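Project Rathjen: good practice for simulated handling trials
Progress report to the Trinon programme office, period ending March
Prepared by the methods group, Carno, Raltstead

1. Status

Work package 2 (rules for setting up and recording trials) is complete in draft. Work package 3 (applying the rules to the kitchen worktop tasks) began in the second half of the period and is on schedule. Work package 4 has not started. Spend is in line with the plan and no change to the budget is requested.

2. Work in the period

The draft rules now run to 12 clauses, down from the longer list circulated with the previous report. Several clauses repeated each other and two could not be checked by a second person, so they were merged or dropped. Each remaining clause is written so that a reviewer can answer it from the trial record alone.

The clauses that caused most discussion were these:

Clause 3. Start positions of all loose objects are written to the record before the arm moves. A trial with no recorded start state is void, whatever its result.

Clause 5. Grip force limits are set per object class and are stored with the object model. Operators may lower a limit during a session but may not raise it.

Clause 8. A trial is stopped when any part of the arm or gripper touches a fixed item outside the task list. The stop counts as a failure. Earlier practice was to rerun such trials, which made success rates look better than they were.

Clause 11. Changes to lighting or surface texture are logged as a new scene version, even when geometry is the same.

We applied the draft to the existing archive of 907 trials. Almost 40 per cent would be void under clause 3, mainly older runs where the start state was rebuilt afterwards from the log. These have been kept but marked, and will not be used in any figure reported to the programme.

3. Worktop tasks

The worktop scene is used for the first full application of the rules. It mixes fragile and rigid items on one surface, so clauses 3, 5 and 8 all come into play.

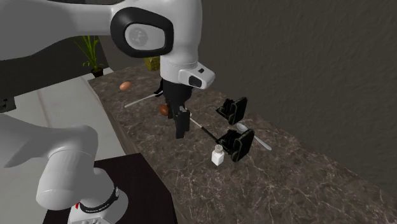
Eggs have been given their own object class with the lowest force limit in the set. The spoon and the shaker bottle share the general rigid class for now - this may be split if the next batch shows a need. The two black fixtures are treated as fixed items for the purpose of clause 8.

A batch of 100 trials is planned under the full draft. Reviewers will work from the records only and will not have access to the operators' notes.

4. Issues

Contact reporting in the simulator does not separate a light touch from a sustained press. Clause 8 can be applied as written, but clause 5 needs the distinction. A patch is under test at Raltstead. If it is late, force results will be reported separately and marked provisional.

5. Next period

Complete the batch, revise clauses 5 and 8, and issue the second draft to Trinon for comment. We ask that comments be returned against clause numbers.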